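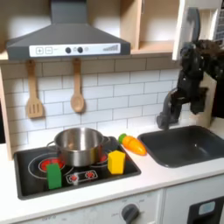 Choosing a shuffleboard table for the home
Notes for the Sunday talk

Slide 1. Good morning, and thank you for coming early. I will speak for 20 minutes, then you can ask questions. Please interrupt me if I speak too fast.

Slide 2. Length. Our customers ask for the longest table, and then they forget the players. You must add standing space at both ends. (Show the Roladby floor plan, wait a little.)
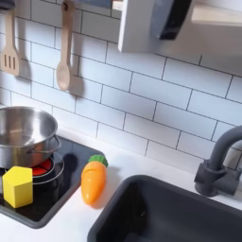 The Roladby is 2185 mm long, so it fits in many dining rooms. It weighs 126 kg, and two persons should not carry it on stairs.

Slide 3. Wood. The Pondudov has a maple playing surface. Wood moves with the seasons, therefore we put adjusters under it. Check them in November, when the heating is on.

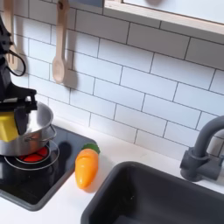 Slide 4. Wax and sand

Use little. Brush the old wax away before you put the new one. The Yeon set has 7 grades, from slow to fast. Beginners should start with slow.
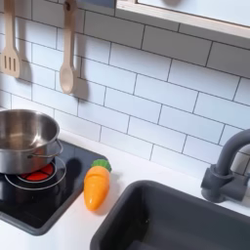

Tralteo Games Tables, Customer Training Department

Slide 5. Delivery. Measure the door, the corridor and also the turn. Ask who will take the packaging back.

Questions. If they ask about price, give them the printed list.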